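## 4. Working Rules for Two-Arm Cells

These rules apply to every Tremura two-arm cell, on the bench or in an enclosure. Read them before the first powered run and keep a copy next to the stop button. Rule numbers match the Wonside site checklist, form 163.

### 4.1 Before power-on

1. Check that both arm mounting plates are bolted tight to the front rail. Do this by hand and with the key, at the start of each shift.
2. Look over the cable sleeves on both arms. Replace any sleeve that is split or has pulled out of its clamp.
3. Remove tools, tape and drink containers that are not on the item list. Cups and stands on the list may stay on the table.
4. Press the stop button once and confirm that both arms report a stop. Reset it only after both have reported.

> **Caution:** A lit board on the rail means that the board has power. Treat the arms as live until the main switch is off and locked.

### 4.2 Shared work area

Both arms can reach the middle of the table, so their paths must be checked as a pair. A path that is safe for one arm alone has not been checked.

1. Load the task file and run it at low speed with the grippers open.
2. Watch the wrists and the cable sleeves, which reach wider than the arm model shows.
3. If the sleeves touch, stop and move one approach path outward. Do not tie the sleeves back to gain room.
4. Give each arm its own item for the first run. In the shoe and insole task, one arm takes the shoe and the other takes the insole.
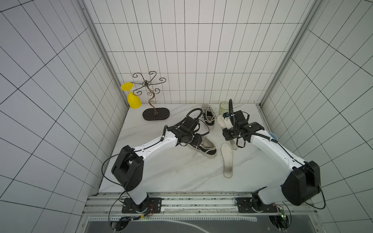
*Figure 4-1. Left arm over a shoe, right arm over an insole.*

**Note:** Keep hands out of the enclosure while either arm is enabled, including when only one is moving. If an item falls out of reach, stop both arms first.

### 4.3 Items on the table

Soft items change shape each time they are handled. Laces and insoles need more care than hard parts.

1. Use only items from the list. Worn shoes are allowed if the sole is firmly attached.
2. Long laces can catch on a finger. Check where the ends lie before each approach, and retie or tuck them if the task file calls for it.
3. Tall stands go at the back of the table. Confirm that the wrist clears any scrollwork or hook at full reach.
4. Wipe the tabletop at the end of each shift. Wipe the wall tiles on Saturday – a damp cloth is enough.

### 4.4 Wrist view check

Run this check after a gripper change, after a collision, or when stop code 937 is logged.

1. Open the gripper fully.
2. Move the wrist above the item and open the wrist view on the operator screen.
3. Confirm that both fingers are in view and that the item is between them.
4. Look for anything at the sides that the fingers could hit on the way down. Clear containers are easy to miss against a white table.
5. Lower at slow speed and stop short of contact. Hold for 13 seconds and watch for drift.
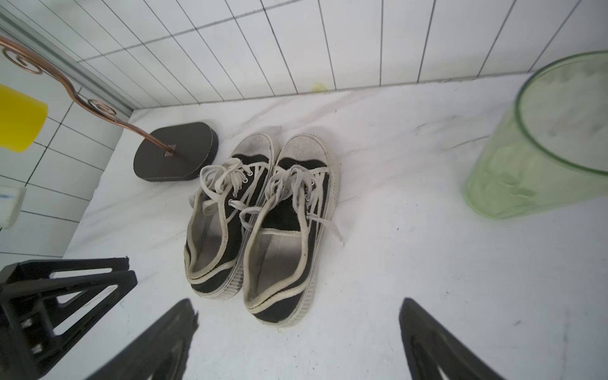 *Figure 4-2. Wrist view with the gripper open. Note the translucent green container at right.*

If one finger is missing from the view, the camera bracket has moved. Tighten the bracket screws and repeat from step 1. If it happens again in the same shift, take the arm out of service and fit a new Burketti bracket kit.

### 4.5 Stops and records

- Anyone in the room may press the stop button. No permission is needed.
- After a stop, write down the task file name, which arm was moving, and the item in use.
- Do not restart after a collision until two people have looked at both arms.
- Changes to speed limits go to Ivar Hovland at the Boström office and take effect when the new limit sheet is posted at the cell.

Continue with section 5, Calibration.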